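An afternoon at the Stellidby open day

Posted 2022-12-13
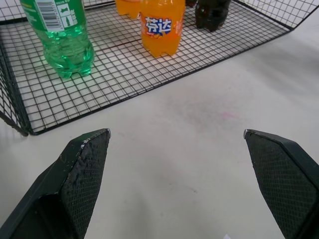 Stellidby opened its doors to visitors last week, and I had been looking forward to it ever since they moved into the old print works in Stustow. What they do there is gather examples for a learning system: people steer robot arms through everyday jobs, over and over, and the recordings go off to be trained on. I'd read plenty about it and had never stood next to it. The first station past the coat rack was the one they call Ojo, and it was already busy. Ojo is all drinks bottles and a black wire basket, with orange soda, cola and something bright green in clear view of the camera at the wrist. I hadn't thought about how much a bottle changes a picture until I saw the green one throwing its color down onto the mesh. A learning system has to cope with that glow, and with the table showing through all those little squares, and still work out where the bottle stops and everything else starts.

Obinna Bashir runs the floor and took our group round. He is a fast talker and clearly loves the place (he doubled back twice to show us things he'd forgotten). He told us the bottle set stood at 3,486 kept recordings that morning, with 169 more waiting for someone to look them over. Kept is the important word. A reviewer watches each one and throws out the runs where the operator dithered, or where the task in the notes doesn't match what the arm did.

I asked if the clumsy ones were any use. Some are, he said. If an operator misses a bottle, backs off and tries again cleanly, that goes in with its own tag, and the newer training runs lean on those quite a bit. What gets binned is the aimless stuff, with the arm wandering about while the person decides what to do.

Then they let us have a go! You hold a pair of handles and the arm follows, a hair behind your hands, and you watch the wrist view on a screen at chest height. From there the two fingers take up a lot of room, and you find yourself judging everything by the gap between them. Look at the tips, Obinna kept telling me, and I kept looking at the bottle. My first try went wide. My third was decent, and I was far too pleased about it. A girl of maybe eleven went after me and was better straight away.

Upstairs was quieter. Aidan Dunne looks after the labeling, and he had a long table of screens where you could scrub through recordings and read the sentence attached to each. He has strong views on those sentences. "Pick up the orange one" is fine until there are two orange ones, and he showed us how his team writes around that. He also had a chart for Brultano, their older project with folded towels, which finished in February at 2,961 recordings. Towels took far longer per recording than bottles, he said, and he'd still like to go back to them.

A few practical notes if you're thinking of going to the next one. Parking is tight, so walk up from the station if you can. The tour takes just over an hour and the queue for the handles was longer than that by mid-afternoon, so do the handles first. Tea was free and the ginger cake was very good. They're also taking names for paid operator shifts - training included, no background needed - and I put mine down before I left.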